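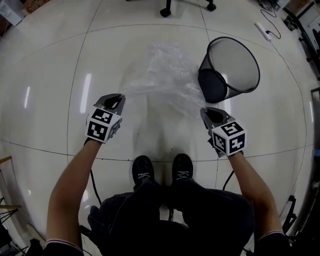
3.2 Recolha de plásticos leves em espaços de escritório

Os plásticos transparentes e leves são, a nosso ver, o material mais interessante de todo o estudo. Um saco amarrotado em cima de um piso branco quase desaparece à vista, e um copo transparente pousado no mesmo piso não se comporta muito melhor: vê-se o rebordo, adivinha-se o resto. Quem já varreu um escritório ao fim da tarde conhece bem este problema, e foi com verdadeiro entusiasmo que verificámos que ele quase não aparece na literatura sobre resíduos de interior, que continua muito centrada no papel e no cartão.

O inventário Woduvora, em que se apoia esta secção, reúne 3.078 registos de objetos apanhados do chão ou de superfícies baixas. Cada registo indica o tipo de objeto, o estado em que foi encontrado (inteiro, amarrotado, encaixado noutro) e o destino que lhe foi dado. Para os plásticos adotámos a classificação Fragkou, com três classes: películas e sacos, recipientes abertos e conjuntos mistos. As duas primeiras são fáceis de explicar a quem faz a recolha. A terceira deu-nos muito mais que pensar (e, confessamos, muito mais gosto).

Chamamos conjunto misto a qualquer recipiente que contenha outro plástico no interior. O caso típico é o do copo com película ou saco amachucado lá dentro, um gesto de arrumação tão banal que raramente é registado como tal. Do ponto de vista do volume, porém, o gesto é notável! Um saco solto ocupa um espaço enorme para o peso que tem, foge com qualquer corrente de ar e volta a abrir-se assim que deixa de ser apertado. Dentro de um copo, as paredes fazem o trabalho de contenção e o conjunto passa a poder ser pegado como uma peça só.
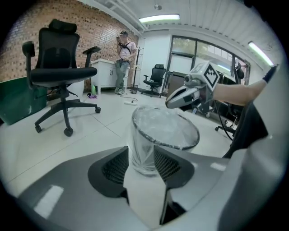

Figura 3. Copo de plástico transparente com plástico amarrotado no interior, seguro entre os dedos de uma garra; ao fundo, piso de mosaico branco.

A Figura 3 ilustra bem a dificuldade de codificação. Visto de cima, o rebordo do copo distingue-se como um anel escuro e fino, mas as paredes deixam passar o tom claro do piso e o plástico enrugado do interior é igualmente transparente. Dois codificadores a trabalhar em separado podem, com toda a legitimidade, anotar «copo» ou «conjunto misto» perante o mesmo objeto. Resolvemos a questão com uma regra simples, herdada do protocolo Fliltcombe: se houver rugas visíveis abaixo da linha do rebordo, o registo entra na terceira classe.

O piso merece também uma palavra. Os mosaicos brancos e brilhantes reduzem o contraste com os plásticos transparentes, ao passo que as juntas cinzentas ajudam bastante, pois a linha deforma-se quando é vista através do material. Vários codificadores disseram-nos que passaram a procurar primeiro a junta «torta» e só depois o objeto, uma estratégia que não tínhamos previsto e que incluímos de imediato nas instruções.

Falta tratar o destino final. No esquema Bokusetti, os conjuntos mistos são separados antes da pesagem, e o saco e o copo recebem registos próprios ligados por um código comum. Mantivemos essa opção, apesar do trabalho adicional, para que os volumes antes e depois da separação possam ser comparados na secção seguinte.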